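Difference between atonement and forgiveness in Leviticus 4?

Asked by Rurkberg in Scripture and Doctrine
Viewed 284 times

I am working through Leviticus with a small reading group and we have stopped at chapter 4. The same formula comes up several times: the priest shall make atonement for them, and it shall be forgiven them. Two verbs, two subjects. The priest does the first, and the second is in the passive with no subject given.

My question is whether these are two separate acts or one act described twice. If atonement is complete when the priest has finished with the blood, what is left to forgive? And if forgiveness is a separate decision by God, could it in principle be withheld after a correct offering?

I have read the chapter in three English translations and they all keep both verbs, so I assume it is not a quirk of one version. I do not read Hebrew. Please keep the New Testament out of it as far as possible, as the group wants to understand the chapter on its own terms first.

Edit: to clarify, I mean the offerings for unintentional sin. I know deliberate sin is handled differently in Numbers 15.

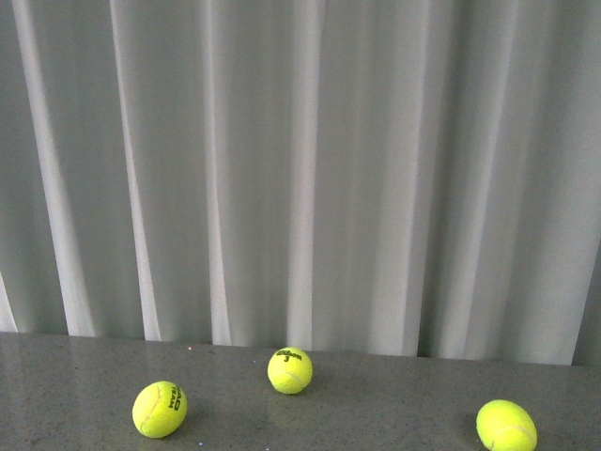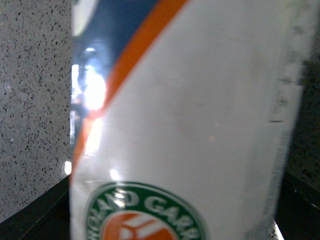
Top: tennis balls on the counter. Bottom: the white packet with the orange stripe.

3 answers

Answer from Fumiko Ueda
Marked as helpful by the asker

They are two acts, and the grammar is the main evidence.

The verb translated "make atonement" is kipper. In Leviticus its subject is normally the priest. The verb translated "forgive" is salach. Throughout the Hebrew Bible the subject of salach is God, whether stated or implied. People can pardon one another in other words, but salach is not used for that. When the formula says "it shall be forgiven", the passive leaves God unnamed and there is no other candidate.

What kipper means is disputed. The usual proposals are:

"to cover", from a supposed link with an Arabic root. Found in older handbooks, less popular now.
"to wipe off" or "purge", from the Akkadian cognate. This suits the passages where blood is applied to the altar or the horns.
"to pay a ransom", from the related noun kopher. This suits Leviticus 17:11 better than it suits chapter 4.

If you take the second sense, the sequence in chapter 4 becomes easier to follow. The offence has left something on the sanctuary, the blood removes it, and the offender is then forgiven. The rite deals with the effect of the sin and the forgiveness deals with the person. Note that the formula is missing in 4:3-12, the case of the anointed priest. Neither verb appears there. Commentators have suggested reasons but the text gives none.

On whether it could be withheld: the chapter does not raise the possibility. The form of the verb reads most naturally as a promised result. I would not call it automatic, though, as the priest is never said to forgive. Later prophets (Isaiah 1:11-15, for instance) have God refusing offerings outright, so the wider canon does not treat the rite as binding on him.

One more point for the group. The word often translated "sin offering", chattat, is also used after childbirth in chapter 12, and there the result is "she shall be clean", with no mention of forgiveness. So kipper can lead to forgiveness or to cleanness depending on the case. That is a further reason for keeping the verbs apart.

Answer from Basto

It is the same thing said twice for emphasis, Hebrew does this all the time. See the Psalms. I would not build much on it.

Comment from Fumiko Ueda: Parallelism is a feature of verse. Leviticus 4 is procedural prose, and the two verbs have different subjects. Chapter 12 also has the first verb without the second.

Comment from Basto: Fair enough on chapter 12, I had not looked at it. I still think most readers would hear one event.

Answer from Osamu Sakamoto

I agree with the first answer and will only add something on the translations.

Comparing three English versions is a reasonable check, but it will not show you much here, as nearly all of them follow the same convention for these two verbs. A better check is a concordance keyed to the Hebrew. Look up both words and write down the subject each time. For Leviticus alone kipper turns up often enough to fill a page, and salach is a much shorter list. It can be done in an evening. Chapters 4 and 5 give you most of the places in the book where the two stand together. Then add 19:22, which is the one people miss.

For Numbers 15, read verses 22 to 31 in one go. The formula from Leviticus 4 is repeated in verses 25 and 28 for unintentional sin, and then it stops. For the person who acts "with a high hand" neither verb is used.

Comment from Rurkberg: Thank you both. 19:22 was new to me. We will do the concordance exercise before going on to chapter 5.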